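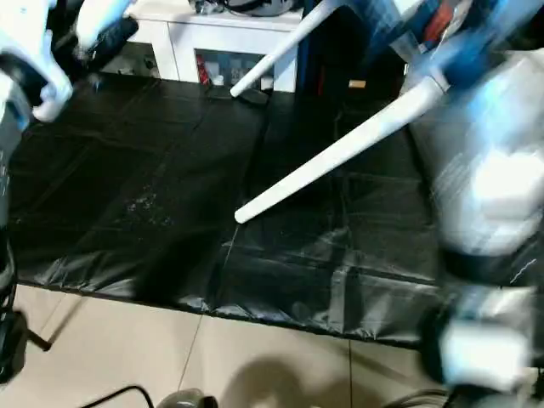 Folie 4 -- Lagerhaltung Brodlow
Bestand zum Stichtag: 2999 Artikel, davon 642 ohne Bewegung seit Juli. Definition »ohne Bewegung« kurz nennen, Inventurumbuchungen zählen nicht.

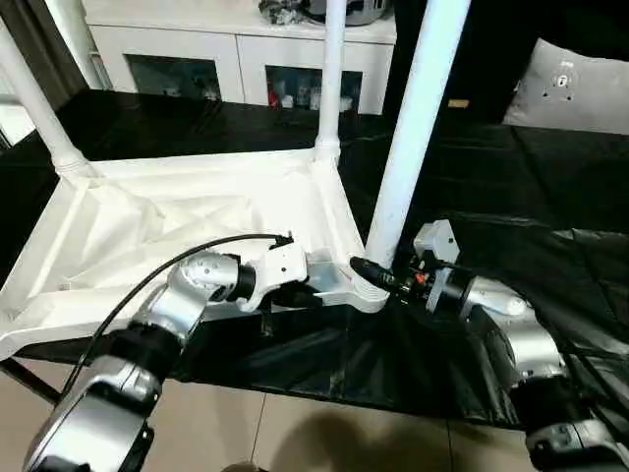

Folie 5 -- Meldebestand
Formel nur zeigen, Herleitung steht im Handout. Wiederbeschaffungszeit Jadville: 73 Tage. Rückfrage zum Sicherheitsbestand an Neusa Bittencourt weitergeben.

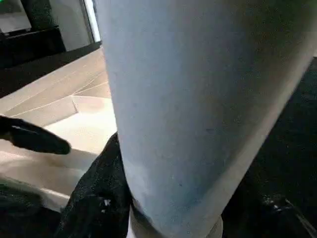

Folie 6 -- Umstellung
Zuerst C-Teile, dann Standort Predirden. Zwei Minuten Puffer für Fragen.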